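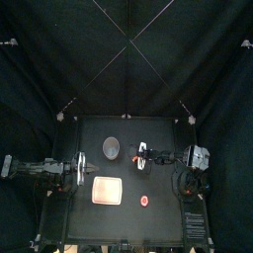 Black fabric tent over a dark tabletop, with crossed cords at the ceiling.

Pletthorpe Direct Mail Audience Module
Product code PL-448

The Audience Module matches a customer file against postal and email lists before a campaign is booked. It is sold as an add-on to Pletthorpe Campaign Desk and cannot be run on its own.

Input
Customer files are accepted as CSV or tab-delimited text. Each record must carry a postal code and at least one purchase date. Records without a purchase date are written to a reject file and are not billed.

Segmentation
Up to 20 segments per campaign. Each segment can be defined by recency, order value, product category or response to an earlier mailing. Segments may overlap. Where they do, the customer is assigned to the segment with the higher priority number.

Reporting
Response is reported by segment, by offer code and by drop date. Control groups are held out at 8 per cent unless another value is entered. Reports export to spreadsheet format. Colour charts are included in the PDF version only.

Licensing
One licence covers 9 named users at a single office. Additional users are quoted separately. Licences purchased before 31 January 2014 remain on the old renewal schedule.

Compatibility
Campaign Desk 4 or later. The Wirunus call centre connector is supported. The Vorkau connector is not.

Sales enquiries: Vitalii Kobzar
Data formats and test files: Marichka Yurchenko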